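Home Vacancies Participate About Contact

Call for Participants: Household Packaging and Recycling Study

The Vamwood Institute for Household Research invites adult residents of Guddale and Werkgate to take part in a study of how packaging is stored, reused and discarded in the home. The study is directed by Dr. Margarida Bettencourt and will open in February.

Participants will keep a short written record of the boxes, bags and wrapping that enter the household and of what becomes of them. Each participant will also attend 2 sessions at the Fonseca Building, where study staff will ask questions about sorting habits and local collection services. Evening sessions are available on request.

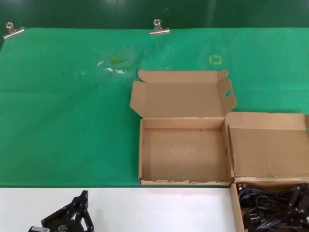 Open corrugated cardboard box on a cloth-covered table.

Applicants must be 18 years of age or older, live at the same address for the full length of the study, and be able to read and write in English. Only one person per household may enroll. Employees of the Institute and members of their immediate families are not eligible. Renters and homeowners are equally welcome, and no prior interest in recycling is required.

The study has 80 places. Participants who complete the written record and attend both sessions will receive a payment of $80. Travel costs within the two towns will be repaid on presentation of receipts. Participation is voluntary, and a participant may withdraw at any time without giving a reason. Names and addresses will be stored separately from all responses.

To apply, send your name, home address and a daytime telephone number to Zainab Tijani, Study Coordinator, at the address below. Please quote reference 1527. Applications must be received by 15 October 2025. Applicants will be notified of the outcome in writing.

Vamwood Institute for Household Research, Fonseca Building, 1000 Werkgate Road, Guddale | Copyright Vamwood Institute | Back to top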